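Plallow Coffee Corner – Questions We Get a Lot

Updated April. Covers the machines on the second floor counter at Homberg. Read before you call the desk please.

Which machine should I use?
Either. Same beans in both, same water line. If one has a tag on it, use the other.

What cup do I need?
Glass or mug, up to 400 ml. Taller than that won't fit under the spout. Travel mugs – pour it over after.

Where exactly does the cup go?
Flat on the slotted grate, right under the spout. Not on the rim of the base, it slides. Check before you press anything.

My coffee came out really pale. Broken?
Probably not. First cup after a rinse is often weak. Also happens when the beans run low. Dump it, top up the beans, try again. Still pale after 2 cups, tell the desk.
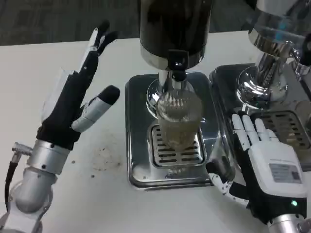
Glass cup on the grate, pale brownish drink in it.

Can I pour leftovers into the grate?
Small splash, fine. Whole cup, no. The tray underneath is shallow and it ends up on the counter. Sink is behind you.

How do I clean the grate?
Lift straight up, warm water, soft brush thru the slots. Dry it before it goes back or you get spots. No steel wool – scratches the metal base and we can't get that out.

And the chrome?
Damp cloth, then a dry one. Wait till it's cooled down. Glass cleaner leaves streaks, don't bother.

Who fills the beans?
Whoever finds them empty. Bags are in the Ako cupboard, bottom shelf. Code is 743. Close the bag after, they go stale fast.

Can I bring my own beans?
Plain ones, yes. Nothing flavored or oily, it gums up the grinder and everbody's coffee tastes like hazelnut for a week.

Is there decaf?
Not in the machines. Cheon sachets in the drawer, hot water from the kettle.

How often does it get serviced?
Every 1,000 cups. Takes a morning. We put a note up the day before, use the other machine meanwhile.

It's beeping and won't stop.
Tray full or water low. Empty the tray, check the water tap is open. Still beeping – switch off at the wall, leave a tag on it, email the desk.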